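Great cable tidy reaches the back room

Wed 13 May

The campaign to get the wiring off the floor at Fomholm has entered its second week, and the wiring is still ahead on points.

Staff at the shared workspace were told in January that the leads under the desks would be "looked at". They have since been looked at by almost everyone in the building, usually on the way down. The matter became official last month, when Barbara Witkowska, who runs the front office, went over on the way to the kettle and kept hold of a full plate of shortbread throughout. She filled in the accident form herself, and under "cause" she wrote "the floor".

The back room was always going to be the hard one. It has had four tenants and each of them brought their own extension leads, took their furniture away when they moved out, and left the leads as a sort of gift. The grey flooring is at least easy on the eye, and black cable shows up on it very well, a point made by the landlord's agents, Costache, when they were asked to pay for floor boxes.
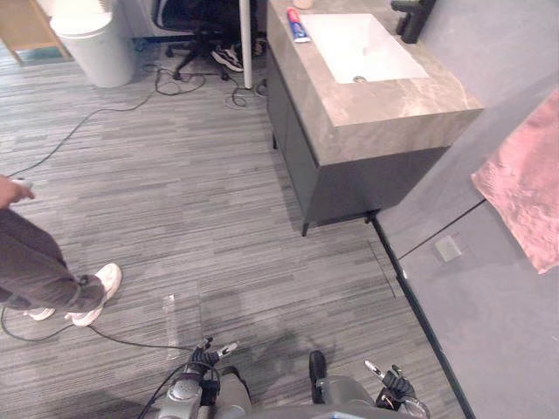 Costache's written reply ran to 22 lines and the word "boxes" was in none of them. It did offer a visit from a surveyor, at a date to be agreed, and reminded tenants that nothing may be screwed, nailed or glued to the skirting. Tape is allowed. Tape has been tried before, and opinion in the building is divided on whether it holds a cable down or simply gives a foot something extra to catch on.

So the tenants are doing the job themselves. Seon-mi Noh of Reslow, the small design firm on the ground floor, has drawn up a plan that sorts every lead into three groups: in use, not in use, and "please ask". The last group is the largest. Her rule is that a lead with no label by Friday evening goes into a crate in the corridor, where it may be claimed for seven days and after that will be taken to the recycling point.

"People become very attached to a cable once you suggest it might go," she said. "I had someone come down two flights of stairs to defend one. It had no plug on it."

The tables present their own difficulty. The loops are thickest underneath them, just where chairs need to roll, and undoing a knot generally means asking the person sitting above it to lift their feet. Most have been good about this. A few have asked whether it could be done after lunch, and have gone on asking it for several days.

Money has been found for 70 fabric ties and a set of trays to hang beneath the desktops, ordered from Flukik. The ties arrived on Monday. The trays arrived with them, along with brackets for a different tray. Replacements are promised, and in the meantime the ties are being used with some enthusiasm — the printer lead upstairs now has 11 of them and can no longer reach the printer.

Witkowska has agreed to inspect the results when the back room is finished. She will be bringing tea, in a cup with a lid. 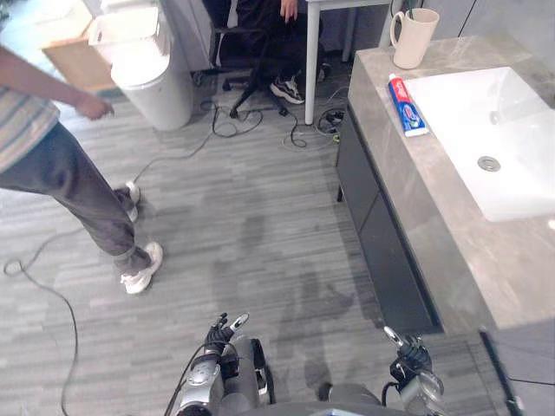

What to do if you rent a desk

Label your leads at the plug end, in pen, with your name and what they run. "Mine" has been used already and did not help. Spare labels are at the front office.

Please switch equipment off at the wall before you leave on Friday. The corridor crate is for cables only, and whoever put the sandwich toaster in it is asked to come and take it home.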